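Ridside Over-Sink Draining Rack

Supplied by Fagundes Kitchen Fittings
Order code: Nananley 286

The Ridside is a draining rack that sits across a sink basin instead of standing on the worktop. It is meant for small kitchens and for double sinks where the second basin is mostly used for rinsing. Water from the dishes runs between the rods and straight into the basin, so no drip tray is supplied.

Construction

Two end pieces in dark grey plastic carry a row of metal rods. The end pieces rest on the basin and take the load; the rods are held at a fixed spacing and cannot be moved. There are no screws or clips and no tools are needed. The rack lifts out in one piece.

Fitting

Measure the basin from front to back, inside the rim, before ordering. The rack is 464 mm long and needs a level rim at both ends. Basins with a raised tap ledge or a rolled front edge may leave one end higher than the other. Check that the tap can swing over the rack without touching taller items – this matters most with low spouts.
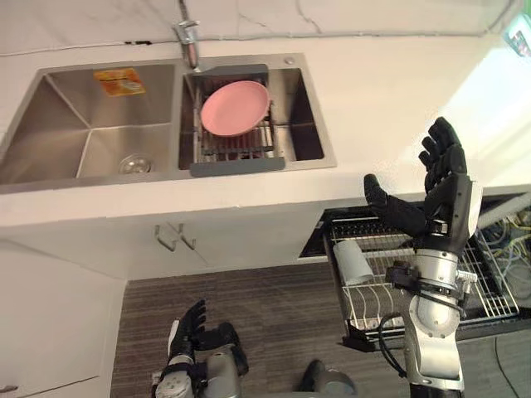 Rack fitted over the narrower basin of a double stainless steel sink, with one round plate.

On a double sink the rack is normally placed over the smaller basin, leaving the larger one free for washing up. Both wastes stay in use. Plates can be laid flat or at a slight angle on the rods. Cups and bowls should be placed upside down. Small cutlery can slip between the rods and is better dried in a separate holder.

The rack can also be used for rinsing vegetables or for standing a colander. It is not a trivet. Do not put pans on it straight from the hob, as the plastic end pieces may soften.

Cleaning

Wash by hand in warm water with ordinary washing-up liquid. In hard water areas, wipe the rods with diluted white vinegar and rinse well. Scouring pads will mark the plastic. Dry the rack before storing it in a cupboard.

Data

Length: 464 mm
Rod spacing: 14 mm
End pieces: plastic, dark grey
Rods: metal
Dishwasher: not recommended

Spares and related items

End pieces are sold in pairs. Rods are not sold separately. The Uvus cutlery holder hangs from the side of most basins and can be used alongside the rack. Trade orders of more than 100 racks are quoted on request.

Page revised 27/02/2018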